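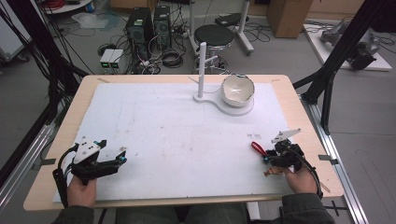 Catalog No. 67 · Page 11

The Jendden Breakfast Bowl
By Pulcombe Tableware

We have sold a lot of bowls over the years, and if you have ever called the shop on a slow Tuesday you probably know how long we can talk about them! The Jendden is the one we keep going back to at home. It started with Aarne Tuominen, who wanted something deep enough for oatmeal with plenty of fruit on top, yet small enough to hold in one hand while you wander off to look for your glasses.

Each bowl is white ceramic with a cream inside, and the rim is left fairly thin, so soup is easy to sip when you get to the last of it. You may find a rim that runs a little uneven. We like them that way, and we don't sort them out of the batch – but if you would like four that sit as close to matching as we can manage, put a note on your order and Joonas Eskola will go through the shelves for you.

Holds: 400 ml, with room left for a spoon
Sold: singly or in fours
Colors: white only for now (a gray is promised for June)

Everyday care

The dishwasher is fine, top rack if you have the space. Microwave reheating is fine too, though please don't take a bowl straight from the freezer to the oven, as a few of our customers have found out the hard way. Tea stains come off with baking soda and a soft cloth. When you stack them, slip a paper napkin in between and they will stay nice for a good long while.

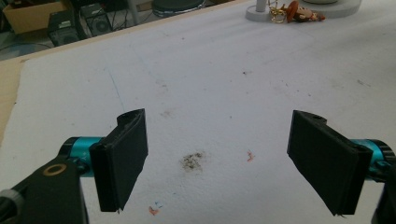
Close up at the tabletop.

Goes well with

The Pretorius side plate makes a handy saucer under the Jendden and catches the toast crumbs. For bigger suppers there is the Brekgate serving dish, which takes a whole roast chicken and the potatoes as well, if you are patient about how you arrange them.

Ordering

Our last run came to roughly 2000 bowls and the fours went first, so do ask before you plan a wedding gift around them. Chipped in the mail? Keep the box, send us a quick photo, and we will get another one out to you. Single bowls ship in the same padded carton as the sets.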